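Sorting out the paper trays

Thu 16 March

I finally did the desk trays this week. I have been putting it off since September, when we moved our things into the shared workroom in Steltstead and I tipped everything from the old filing drawer into whatever would hold it. For months the system was a pile, and the pile kept sliding.

I bought wire-mesh trays to replace the solid plastic ones. The plastic ones came from Zurnetti and were fine, except that dust and staples collected in the corners and you couldn't tell what was in the lower ones without pulling them out. With mesh you can see whether there is anything underneath, so things are less likely to be forgotten there. They cost 11 pounds each at Dimitriou, the stationer near the bus station, and I got 2 to begin with.

Most of the pile went for recycling. I kept the rent letters, the insurance papers and the instructions for the Flornska heater, which I still need every winter to set the timer. Old receipts went in an envelope. Tahsin Karunaratne had left a folder of his in among mine, so I put that by the door for him to collect.

One tray is for things that need an answer and the other is for things to be filed. I tried a third category at the old place, for things to read later, and it just filled up. Anything with a hard cover stays out of the trays now, as it makes the papers on top lie crooked.

The mesh does have a drawback. Pens with thin barrels poke through it, and a single sheet of thin paper picks up the pattern if you write on it there. I write on the table.

I'll probably buy another one for envelopes if they still have the same size in.

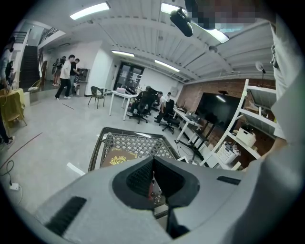 How do you clean a mesh tray once it gets dusty?
Take everything out and go over it with a dry washing-up brush, then rinse it in warm water and dry it straight away with a towel so it doesn't rust.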